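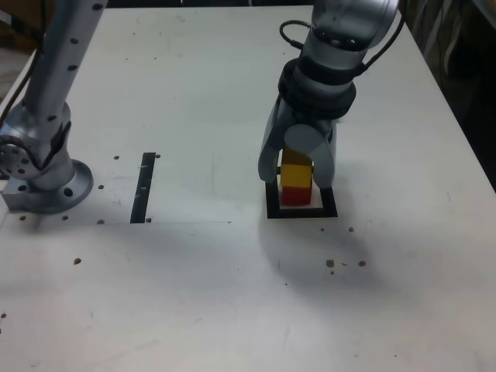 4.2 Teaching the stacking task by remote control

Prakeo's brochure says the arm learns to stack cubes from a handful of demonstrations. Plan on 70 and treat anything less as a rumor. Our own set at Trinunden took most of April.

Before you start, clear the table of everything except the cubes, and check that the black tape square is flat at the corners. Park the second arm. It plays no part in this section.

1. Put the hand controller in Slow. Fast mode exists, but the recordings it makes are mostly overshoot.

2. Press Record and wait for the tone. Motion before the tone is lost, whatever the screen tells you.

3. Bring the open gripper down over the red cube. Stop when the fingers are on either side of it, then close.
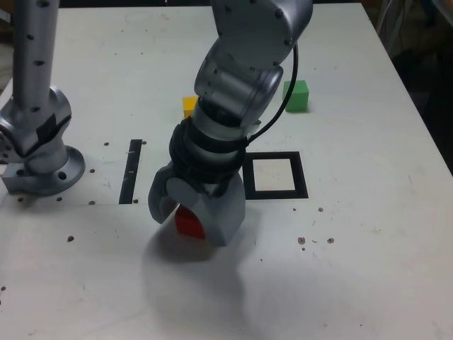
Iara Iturra disagrees with the wait in step 2 and says she has started moving early in 16 recordings without losing a thing. Try it if you like – but check the playback before you trust it.

4. Lift, carry the cube to the square, and set it down inside the tape. Open the fingers fully before you go up.

5. Pick up the yellow cube and place it on the red one. Lower it slowly and let go only when it has stopped moving.

CAUTION: The controller gives you no sense of touch. If you push down on the stack you will not feel it, and the "force assist" light is no help. Keep a hand near the stop button.
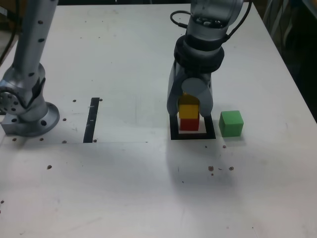
Figure 4. Yellow cube on red, inside the target square.

6. Press Stop, then Keep or Discard. Discard any run in which you hesitated for more than 5 seconds.

NOTE: The progress bar reads "Skill learned" once training ends. It means the software has finished, and says nothing about the arm. Go on to 4.3 and test it.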